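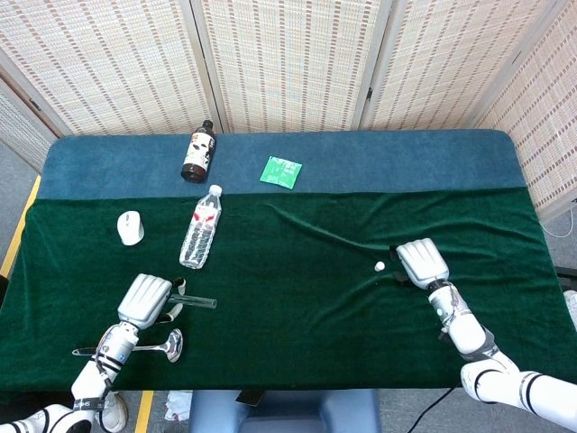

*Fig. 1. Folding screen, five panels visible, woven.*

## Week 4: Partitions, or How to Have a Room Without Building One

Reading for this week is the Ralorthorpe chapter, all 40 pages of it. Yes, including the part about hinges. The hinges are on the exam.

A wall is a commitment. It needs a permit, a contractor and usually an argument. A folding screen needs a corner to be stored in, and most of the history of small-apartment living can be told through people who chose the corner. We'll treat the screen as a wall that has kept its options open.

**Terms**

- **Panel (or leaf):** one rigid section. A screen with 2 leaves is mostly a large greeting card.
- **Return:** an end panel angled toward the user. It keeps the thing upright and makes the space feel enclosed.
- **Infill:** whatever fills the panel. Paper, cloth, cane, somebody's aunt's wallpaper.

**Sight and sound**

Students mix these up every year. A screen blocks sight. It does next to nothing for sound, as anyone knows who has changed clothes behind one while a relative kept talking. The Enach apartments were sold as "private sleeping zones" on the strength of screens alone, and the tenants' letters (in your packet) are short and bitter. Read at least the one about the trombone.
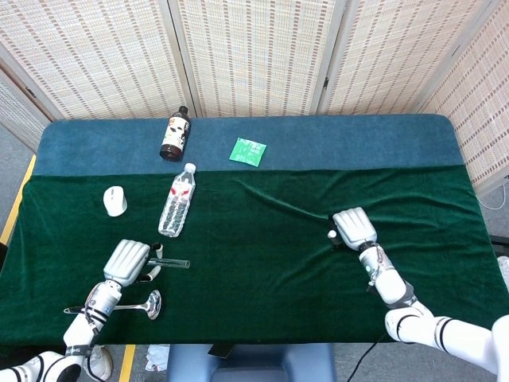 *Fig. 2. Returns: the end panels angle in along both sides of a table.*

**Stability**

A screen opened perfectly flat will fall over, generally toward the guest. Fold it in a zigzag or a curve. The Kekano catalog priced its cheapest model at 3000 and left the feet off, then sold the feet separately, a business lesson outside the scope of this course.

**For next time**

1. Measure one room you live in. Pacing it off in socks doesn't count.
2. Sketch 2 ways to divide it with a screen, and mark where the door swings. Last October half the class walled in their own closets.
3. Skim the Fan leaflet on cleaning woven panels. Soft brush, dry, no heroics.

Sketches go in the tray outside my office by 4 p.m. The tray is behind the screen.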